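Home News Planning sheets Workshops Contact

PRESS RELEASE: for immediate use

Drirnley puts its Visport planning sheet out for free, and I'd like you to use it before you buy any grippers

Stullville. Hello, I'm Laimutė Stankevičius and I look after equipment planning at Drirnley. We help small teams work out what they need before they start teaching robots to handle everyday things (packets, hair ties, face masks, sponges, all the bits that live in a kitchen drawer), and from July the sheet we use for that work will be free for anybody to download. It's called Visport, it has 33 lines on it, and I'm very fond of it! 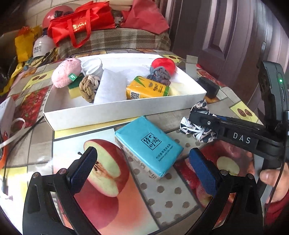
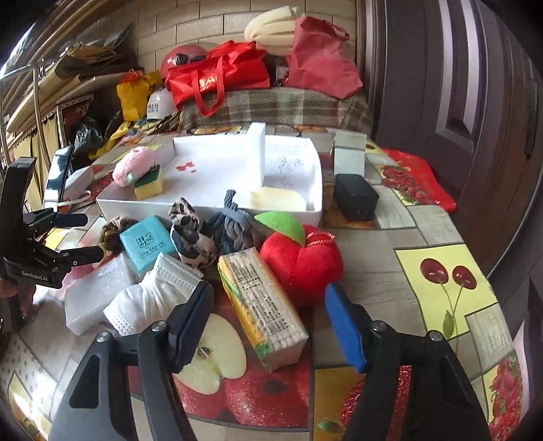

Hand-held grippers at a table of small household things, with the turquoise tissue pack lying in front of the box in the first picture and the red plush apple out on the cloth in the second.

What we're announcing

Visport is a budget sheet. You fill it in from the top and by the bottom you've got a figure you can take to whoever signs things off. It's meant for people buying hand-held grippers for recording how hands do a job, and for people further along who are pricing a robot arm to go with them. It works for a first bench or for adding to one you've already got.

We've been using it with customers for a good while, and until now it only came as part of a paid visit. I kept getting emails from teams who didn't want a visit, they just wanted the list. Fair enough! So the list is yours. The visits carry on for anyone who'd like them, at £400 for a morning, and the sheet you get free is the very same one I bring along with me.

Why I think you'll want it

Most of the budgets I get sent start with the gripper and stop with the gripper. Somebody has had a quote, they've multiplied it by two because the job needs two hands, and there's a line for delivery. Then I ask where the recordings are going to be kept and there's a bit of a silence on the phone.

The hand-held tools are the easy part to price, really. You ring up, you get a number. The rest of the bench is where the money wanders off, and it wanders off in small amounts, which makes it awfully hard to see. Cables. Spare finger pads. A second charger so you aren't waiting on the first. A table that's a decent height for the person standing at it. Somewhere to put the boxes between sessions. Visport has a line for each of those and you can leave any of them at nought if you're sure, but you do have to type the nought.

A few of the lines, to give you the flavour

Line 1 asks what the job is, in one plain sentence. "Take soft things out of a shallow box and put them on the table" is a good one. "General handling" isn't, and I'll send it back to you if you're on a visit.

The next few lines are for the tools themselves: how many, whether people will work with one or a pair, who supplies them, how long the wait is, and what the supplier charges for repairs once the warranty's gone. Please ask that last question before you order. I've seen very different answers for tools that cost much the same to buy.

After that comes wear. Finger pads get handled all day and they're a cost you'll meet again, so the sheet wants a price per set and your own guess at how many sets you'll go through. If you haven't a clue, ring the supplier, or ring me.

Then there's a block I call the shopping basket, which is the objects. People laugh at this and then spend weeks on it. You need things of different sizes and squashiness, some in shiny wrapping, some fluffy, some floppy, and you need to be able to replace them when they look tired. A sponge is cheap. A whole boxful of assorted household odds and ends, bought twice over so there's a fresh lot waiting, is a proper line in a budget and it deserves to be one. I'd put table coverings in there as well. A patterned cloth costs very little, and swapping one for another gives you a different-looking table without moving any furniture.

Storage has its own block, and it's the one I'd ask you to slow down for. Put in the drives, the backup, and the hours of whoever will be checking that the recordings are usable. That last one is wages, and it's often the biggest number on the page.

And people! Somebody has to stand there and do the work with the grippers in their hands. Budget for training them, for breaks (arms get tired) and for the tidying up between goes.

What our first testers made of it

The logistics firm Karam tried Visport with us over the spring, before we'd settled the order of the lines. Their team were planning a bench for picking small packets and soft goods, and they'd put all their contingency into the arm. By the time we'd gone through the sheet together they had moved 20 per cent of the total across to storage and staff hours and pushed the arm back to the following budget year. They still bought the grippers first. They told me they'd have liked the repairs question nearer the top, so we've moved it.

They also grumbled about the typed noughts. I've kept those.

Renting first

You'll find a separate column for rental, and I'd fill it in even if you're set on buying. Some teams only need the kit for a short burst. If your recordings can be done inside 4 weeks, work out the rental price with delivery and insurance in it and look at the two columns next to each other. Sometimes buying still wins by a mile. I don't have a rule for this and I'm a bit wary of people who do, as suppliers' terms vary such a lot.

Do check what happens to the spare pads and cables at the end of a rental. Some hire agreements want everything back, including the worn ones, so keep a bag for them.

What Visport doesn't do

It won't choose a make for you. We don't sell grippers or arms at Drirnley and we don't take a fee from anyone who does, so there are no product names on the sheet anywhere. It doesn't cover safety fencing for big industrial arms either, and if that's what you're buying you'll want a different sort of help from ours. It also won't tell you whether the project's a good idea (I will, if you ask me, but bring biscuits).

How to get it

The sheet will be on our website in July as a spreadsheet, plus a version for printing that fits on two sides of paper. You don't have to register and we won't add you to a mailing list. If you fill it in and get stuck, email it over to the planning desk with the stuck line marked and I'll have a look. I answer those in the order they come in, usually first thing, before the phone starts.

We're also running a drop-in at our Stullville office through the month, from 10 in the morning until lunch. Bring a laptop or a printout, and bring your quotes, even the rough ones on the backs of things.

Contact for press and for everyone else

Laimutė Stankevičius, equipment planning, Drirnley, Stullville. Journalists are welcome to come and fill in a sheet with me, and the coffee is decent.

ENDS

Related items

Rental or purchase: what to ask your supplier
Visport: notes on the storage block
Karam and the packet bench, a planning diary
Choosing a table height for standing work
Finger pads and other things you'll buy again
Drop-in mornings at Stullville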